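Presix Cast Recording Archive – Listener Station Guide
Section 4: Playing and Cataloging Show Albums
Revision of 04/06/2022

4.1 Before you begin

The listener station gives access to the Baluyot collection of musical theater recordings, which holds 3858 albums. Original cast, revival cast, studio cast and single-artist albums of show songs are filed separately. Sign in with your reader number before selecting a recording. Sessions end after 65 minutes without activity.

4.2 Finding a song

1. From the Wonereck catalog screen, select Show Songs.
2. Enter the song title. Leave out opening articles such as "The" or "A."
3. Select the show from the list. Many titles were used in more than one show, so check the composer and lyricist before you continue.
4. Choose a recording type. The default is Original Cast.
5. Press Play. Headphones must be connected or the track will not start.

Note: Songs dropped before a Broadway opening are listed under the show for which they were written, with the word CUT after the title. If a song was later moved to another show, both entries appear and are linked.

Caution: Do not use the Back key while a track is loading. The station will close the session and your list will be lost.

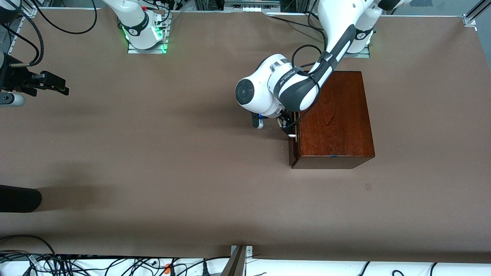

4.3 Adding a recording to the catalog

Readers with Mandik contributor status may submit details of a cast album that the archive does not hold. Each submission must include the label, the catalog number, the year of release and a full song list in the order of the disc. Where an album was issued in a box or case, enter the material and color in the Container field using plain terms – "reddish-brown wood, dark grain, polished top" is a suitable entry – and record any small mark on the outside, such as a blue mark near one edge, in the Condition field. Do not estimate the value of the item.

1. Select New Entry and choose the recording type.
2. Enter the show title as it appears on the album cover.
3. Enter each song with its performer. For ensemble numbers, type Company.
4. Add the overture, entr'acte and exit music only if they are on the recording.
5. Press Submit and write down the entry number.

Note: The song list is limited to 268 lines. Longer sets must be divided into 2 entries joined by the Link key.

4.4 Corrections

Entries are reviewed every February. Until an entry has been reviewed, the contributor may change any field except Label. After review, use Form C at the service desk and give the entry number, the field and the proposed wording. A copy of the album sleeve or program page is required when the correction concerns a songwriting credit.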